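Flavano Parallel Gripper Simulation Package

June
By Darren Yeoman, Product Documentation

The Flavano package is a simulation model of a two-finger parallel gripper, supplied with a set of test rooms and a written procedure for their use. It is intended for engineering groups that must show how a gripping task was checked before it was released to a physical cell. The package is published by Trernitz and runs in the Doto simulation environment.

Scope of supply

Each license includes the gripper model with its collision shapes, 7 test rooms, a joint limit file and the Trernitz Practice Guide. The guide may be copied freely within the licensed site. Test rooms are supplied with surface finishes and fittings that differ in color and pattern, and users may replace any finish with their own.

Rules for use

The Practice Guide sets out the conditions under which a simulated run may be entered in a site's safety record. The main requirements are as follows.

The model shall be used at the issued scale. Finger length, opening width and mounting offset may not be edited in a recorded run. A group that needs different fingers should request a revised model and quote its revision number on every record.

A run shall begin with the fingers open and the gap between them clear. The operator confirms this in the wrist view before motion is enabled. Where the wrist view is too dark to judge the gap, the run is to be stopped and the lighting file checked.

Surfaces that appear in the view but carry no collision shape shall be listed on the run sheet. This applies to walls, windows and other fittings alike. A wall that can be seen but not touched will give a clean result for a path that would strike it on the shop floor, and reviewers are asked to reject any sheet on which the list has been left blank.

Speed limits follow the physical cell. The default limit in the package is 160 millimeters per second at the fingertips. It may be lowered by the operator. It may be raised only with the written approval of the person responsible for the cell.

Each recorded task requires 2 reviewers, one of whom has taken no part in writing the program. Both names go on the run sheet, together with the room used and the model revision.

Limits of the model

Simulated results do not replace a risk assessment of the installed equipment. Cable drag, finger wear and air supply are not modeled. Grip force is calculated from a fixed friction value, and sites handling coated or oily parts should measure their own.

Ordering and support

The package is ordered under part number 664. Licenses are issued per site, with no limit on the number of seats. Customers who hold the earlier Intarasuk room set may keep their existing rooms, but run sheets made with them must be marked accordingly.

Support questions are answered by the documentation office. Requests received by noon on Thursday are normally answered within the same week. Please include the run sheet and the lighting file with any report of a display fault. 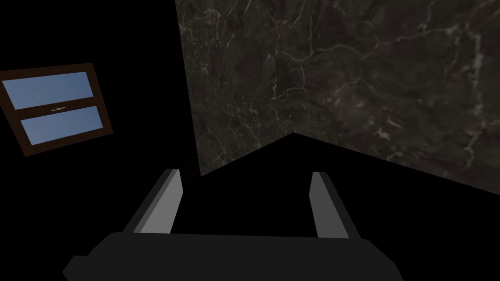

Gripper model with fingers open, with window and marble-textured wall.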